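About Taheri

Taheri supplies and supports two-arm robot workstations for teaching laboratories, vocational colleges and small research groups. The company was founded in Wurcombe by Hooman Dehghan and Sarla Mishra, who had both spent years maintaining laboratory equipment for other people. It employs 8 full-time staff and has placed 195 workstations with customers.

Our principal product is the Druvley station. Each order includes a pair of arms, grippers, a work table, control software and two days of training at the customer's site. Stations are assembled and tested in our own workshop before they are shipped.
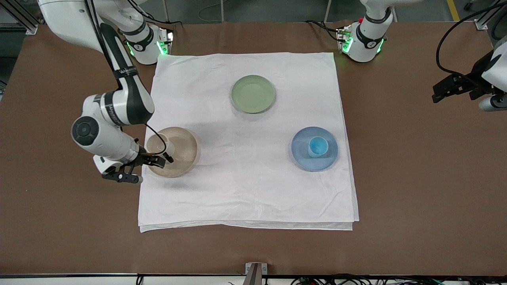 The Druvley table exercises are the part of the service that customers ask about most often. They were written by Reshma Baloyi, our head of training, and they use ordinary household items that a school can replace at little cost. In the place-setting exercise, a white cloth is laid on the table and set with a green, a blue and a tan plate, and students program the arms to handle small cups on and around them. A translucent cup is a harder object than it looks, and the course notes give it a chapter of its own. Later exercises cover folding, sorting and passing an object from one gripper to the other.

Every station is sold with a service agreement. Kamrul Mridha leads the support desk, which answers inquiries on working days and arranges repairs, loan parts and software updates. Customers who already own a Nukach controller may keep it; our technicians will confirm compatibility before an order is accepted.

Schools and colleges may request a demonstration at our Wurcombe workshop or at their own premises. Requests should be addressed to Ruan Xaba, Customer Relations. Bookings for the November training session are now open.

Page last reviewed: 2021-05-06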